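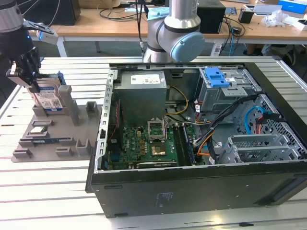

Bilico sucht Leute, die alte Bürorechner zerlegen und wieder zusammensetzen

Ort: Werkstatt Bilico, Lambrechts-Hof, Eingang über die Rampe
Zeitraum: Juni, bei Bedarf länger
Umfang: 3 Einsätze pro Woche, jeweils ab 8 Uhr
Form: befristete Teilzeit, keine freie Mitarbeit, kein Praktikum

Wir schreiben diese Stelle zum zweiten Mal aus. Beim ersten Mal stand etwas von Nachhaltigkeit und Sinnstiftung im Text, und es meldeten sich vor allem Menschen, die über Kreislaufwirtschaft reden wollten. Gesucht werden aber Leute, die einen Tower auf die Seite legen, das Seitenblech abnehmen und dann mehrere Stunden lang sorgfältig bleiben.

Worum es geht

Die Firma Ostton hat uns 900 ausgemusterte Desktop-Rechner überlassen. Laut Begleitschreiben sind sie "überwiegend wiederverwendbar". Wir haben bisher 78 davon geöffnet und glauben das nicht. Trotzdem muss jedes Gehäuse einmal auf den Tisch: Festplatte raus, Speicher raus, Sockel kontrollieren, Netzteil prüfen, entscheiden. Aus dem, was taugt, werden wieder vollständige Geräte. Der Rest geht sortenrein weg.

Ob sich das am Ende rechnet, wissen wir nicht. Volodymyr Savchuk, der die Werkstatt leitet, hält es für möglich. Mali Bowen, die die Abrechnung macht, hält es für eine Liebhaberei. Bezahlt werden Sie in beiden Fällen.

Ihre Aufgaben

Gehäuse öffnen, Kabel lösen und so beiseitelegen, dass der nächste Mensch am Tisch noch erkennt, wohin sie gehören.
Festplatten ausbauen und einzeln ablegen, Aufkleber lesbar. Gestapelt wird nicht. Platten verlassen die Werkstatt nur über das Ausgangsbuch.
Speicherriegel entnehmen, in die Ablage stecken und mit der Laufkarte abgleichen.
CPU-Sockel unter der Lupe ansehen. Ein offener Bügel bleibt offen, bis jemand die Kontaktfläche abgezeichnet hat.
Netzteile auf den Prüfstand. Aufgeschraubt werden sie bei uns von niemandem, auch nicht von Leuten, die das zu Hause immer so machen.
Laufkarte ausfüllen, und zwar während der Arbeit. Was kurz vor Feierabend aus dem Gedächtnis eingetragen wird, streichen wir wieder.

Was wir erwarten

Sie haben schon einmal einen Rechner von innen gesehen und dabei etwas angefasst. Eine Ausbildung im IT-Bereich schadet nicht, hat sich bisher aber auch nicht als verlässliches Zeichen erwiesen. Sie können einen Stecker mit Rastnase lösen, ohne am Kabel zu ziehen. Sie tragen das Erdungsband, auch wenn Sie es für Aberglauben halten. Und Sie können sagen: Das Teil war bei mir schon kaputt, oder eben: Das war ich. Beides kommt vor, und wir wollen es auf der Karte lesen.

Deutschkenntnisse brauchen Sie so weit, dass Sie eine Laufkarte verstehen. Schwere körperliche Arbeit ist nicht dabei, wohl aber langes Stehen. Hocker gibt es, sie sind zu niedrig.

Was wir nicht suchen

Selbsternannte Hardware-Flüsterer. Bewerbungen mit einem Foto des eigenen Gaming-PCs. Leute, die Ersatzteile "für den Eigenbedarf" mitnehmen möchten; danach wird tatsächlich gefragt, und die Antwort ist nein.

Was Sie bekommen

Stundenlohn nach Haustarif, den wir im Gespräch offenlegen. Werkzeug wird gestellt, darunter Schraubendreher von Cunemier, über deren Qualität die Meinungen auseinandergehen. Eigenes Werkzeug dürfen Sie mitbringen, bitte beschriftet. Kaffee ja, Obstkorb nein. Übernahme versprechen wir nicht. Wer uns nach einer Perspektive fragt, bekommt den Lagerbestand gezeigt.

Ablauf

Schreiben Sie uns eine halbe Seite: was Sie zuletzt auseinandergenommen haben und ob es danach wieder lief. Ein Lebenslauf genügt in Stichworten, ein Anschreiben mit dem Wort "Leidenschaft" lesen wir ungern. Danach laden wir zu einem Probezerlegen von 2 Stunden ein, das bezahlt wird. Sie bekommen einen Rechner, eine Laufkarte und Ruhe.

Bewerbungen bitte an Mali Bowen, per Post oder am Empfang im Lambrechts-Hof, Kennwort "Gehäuse". Rückfragen zur Arbeit selbst beantwortet Volodymyr Savchuk vormittags in der Werkstatt. Unterlagen schicken wir nur mit beigelegtem Rückumschlag zurück.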